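The Water at Jotholm

The leaflet said the water at Jotholm had cured 349 people, and I would have believed it more readily if it had said a few hundred. A few hundred is what you say when you have lost track. 349 is what you say when you want to be believed.

My aunt had read it on the bus from Rimuvska and again over lunch. She read me the part about the shepherd's knee.

"It doesn't say which knee," I said.

"Why would it matter which knee?"

"It would matter to the shepherd."

She folded the leaflet and put it in her bag with the empty bottles. She had brought five. She had carried them all the way from home, wrapped in tea towels, for a hip that two doctors had already looked at and called old.

The spring came out of a pipe behind a chapel. I had expected a grotto, or at least some moss. There was a kiosk selling candles and a drain with a leaf in it. The woman at the kiosk wanted 26 for a bottle already filled, and nothing at all if you filled your own, provided you bought a candle. The candle was also 26. My aunt bought the candle.

"You could be nice about it," she said, while the first bottle filled.

"I'm holding your coat."

"You're holding it in a tone."

A man in front of us had been coming every January for 32 years. He told us this proudly, leaning on two sticks. I looked at the sticks, then at my aunt, and she gave me the look she used to give me in church.

On the way down she walked faster than I did. I noticed it at the second bend and said nothing, because it was downhill, and anyone walks faster downhill, and the bottles were in my bag.

I took one of them to work with me. I told myself it was for her sake. The report ran to a page and a half, and I read it standing up in the corridor: some calcium, a little iron, nothing you couldn't get from the tap in Berrada. I rang her that evening to tell her so.

It rang for a long time.

"Sorry," she said, out of breath. "I was upstairs."

She had slept in the front room since the winter before last. I held the page and a half in my hand.

"What were you doing upstairs?" I said.

"Looking for the other candlestick. What did you want?"

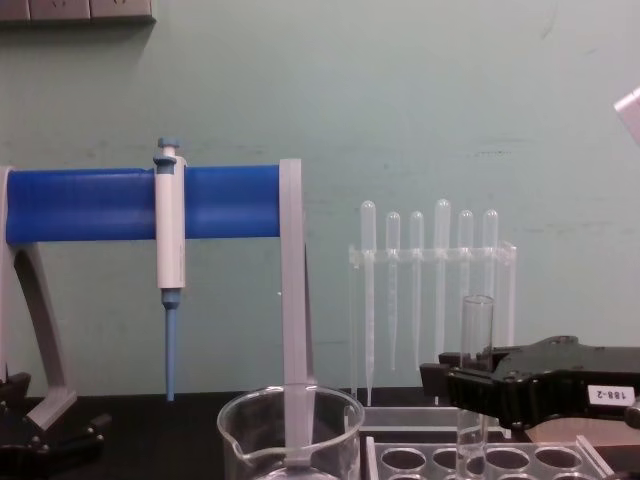 Photo: Ondoment

First published 20 March 2023. All rights remain with the author.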